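Subject: Re: [linen-services] Revised schedule for returned sheets and pillowcases
From: Nkechi Etim
To: linen-services list
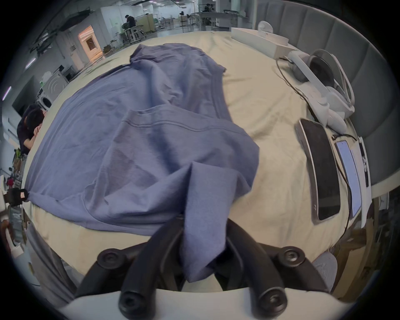
Dear colleagues,

Thank you to all who replied to the draft schedule I circulated in May. I have read each response and discussed the main points with Temitope Ugwu and with the stores office at Semell. This message sets out what has been decided and what remains open. Senan's message is quoted in part below, as several of you raised the same concerns privately.

On Mar's Hill site returns – this covers the two guest houses and the conference annex – the collection time will move from 7:30 a.m. to 10:15 a.m. The earlier time dated from the period when the contractor's van also served the kitchens. That arrangement has ended, and housekeeping staff should no longer be asked to strip beds before guests have left.

Senan Hanrahan wrote:

> I support the later collection but would ask the office to look
> again at the rejection rule. At present any sheet with a repaired
> hem is sent back to stores as unfit. We sent back 100 sheets last
> quarter under that rule and most had years of use left in them.
> A hem that has been properly restitched is stronger than the
> original in my experience.
>
> I would also like to know who is expected to pay for the
> replacement stock. My budget was set before the rule was issued.

The rejection rule will be changed. From the start of the next quarter, a sheet with a repaired hem may remain in service provided that the repair runs the full width of the hem, the thread matches the cloth, and there is no second repair within the body of the sheet. Patched sheets will continue to be withdrawn. Pillowcases are not affected, as the cost of mending one is greater than the cost of a new one under the present contract.

As to cost, the 100 sheets already returned will be inspected again by Ekene Ezeani's team at the Ibrahim building. Those that meet the new standard will go back to the house that sent them. Any that do not will be replaced from central stock without charge to the house. I should add that this applies to Senan's return only. Houses that discarded sheets locally cannot be credited, as we have no record of their condition.

Several members asked for the current stock position. The central store holds 3569 flat sheets in all sizes. Of these, 300 are reserved for the summer conference and should not be requested before it ends. Fitted sheets are being run down and will not be reordered. Houses that still use them may draw on what is left.

Tùng Âu raised the matter of fabric softener. The supplier has proposed that we change to Flullimness for all colored items. I have seen no evidence that it makes a difference to wear, and two houses reported that towels washed in it took longer to dry. A small trial will be held at the Zurnov residence, limited to 25 sets of bed linen, and no other house should order the product until the results have been shared here.

The following points are still open, and comments are welcome:

Whether colored and white linen should travel in separate bags. The contractor would prefer it. The houses are divided.

Whether the count sheet needs a second signature. Temitope's view is that one is enough if the name is printed clearly – I am inclined to agree.

Whether blankets should be brought into the same schedule or left on the present request system.

Please send comments to the list and not to me directly, so that others may see them. House managers who expect to be away during the changeover should let Ekene know who will be signing for deliveries in their place. The revised count sheet will be sent separately once the question of signatures is settled. Until then, please continue with the existing form.

With regards,

Nkechi Etim
Residential Linen Services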